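Drondon opens remote teaching desk in Trisstead, chairs included

August 11, 2023

TRISSTEAD – Robotics firm Drondon has opened a teaching desk at its Trisstead workshop, where people with no background in programming show industrial robot arms how to pick up household objects. They do it by remote control, from a comfortable chair, at a pace that would try the patience of a snail.

The project, called Stisix, has collected 205 demonstrations since June. In each one an operator steers the arm with a hand controller while the system records every movement, including the ones the operator would prefer to forget. Trainees spend 2 days learning the controls before any of their work is kept. Most report that the hard part is giving up the idea that they already know how to pick up a cloth.

The arm works over a pair of bins set one behind the other, with things to pick in the front one: a pink bottle, a lime-green cloth, a blue plastic basket and a white utensil among them. 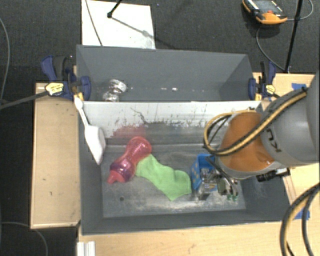
Queiroz, which is trying out the desk for its own sorting work, reports that its people were quicker at teaching the soft items than the stiff ones, and would like it noted that they had bet the other way. The company has asked for longer sessions and a slower top speed – the second request being granted at once.

Up to 8 operators can be booked in a day, each for a single session. Failed grasps are kept alongside the good ones and labelled as such, and Drondon says it is in no danger of running short. Operators may also guide the arm by hand for the first few attempts, with the drives set to yield to a light push.

Bookings for the Stisix desk are open now through Drondon's Trisstead office. Previous experience with robots is not required. Some patience with bottles is.

ENDS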